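Gollora Printed Zip Bags, Garden Pattern

Item 753
Pack of 16
Sold by Zillden Home & Pantry

Every kitchen has a drawer where plain plastic bags go to be forgotten. The Gollora is a zip bag for people who would like to forget theirs a little less. It is translucent white, so you can tell a bag of walnuts from a bag of buttons without opening it, and it is printed in dark teal with more plant life than most of us manage on a windowsill.

The pattern was drawn by Fatima Ezeani, who was asked for "something simple, maybe a leaf" and came back two weeks later with a garden. We have argued over the round seeded fruit ever since. The warehouse says strawberry. Fatima says berry and won't be drawn any further. You get swirling vines and heart-shaped leaves as well, and those have caused no trouble so far.
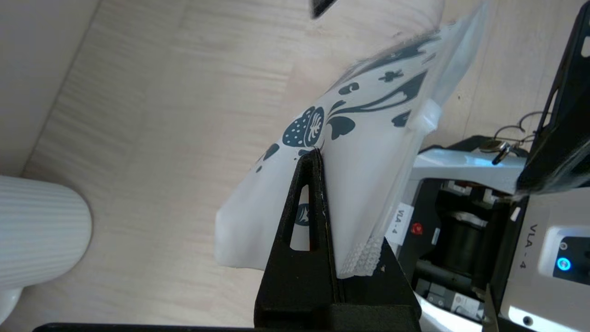 Garden pattern in dark teal, with the ribbed zipper strip along the edge.

The seal is a press zip. Start at one end, run your thumb and finger along to the other, and push out the extra air before the last inch. If you start in the middle you will end up with two half-closed bags sharing one body, and we get emails about that.

Good for: dry snacks, tea bags, seed packets, hair ties, charging cords, the spare screws from the bookcase you swear is finished.

Not for: soup. Chibuzor Nnaji on our returns desk would like this in larger type, but the page only comes in one size.

Care: turn inside out, wash by hand in lukewarm water with a drop of dish soap, and stand over a glass to dry. Keep out of the dishwasher, microwave and oven. Do not iron — yes, someone asked.

Shipping: packs leave our Babalola Street warehouse within 2 working days. Cartons of 2000 bags are made to order for shops and take longer, so write to us first.

Also in this range: Gironar drawer liners, same pattern, back in stock in January.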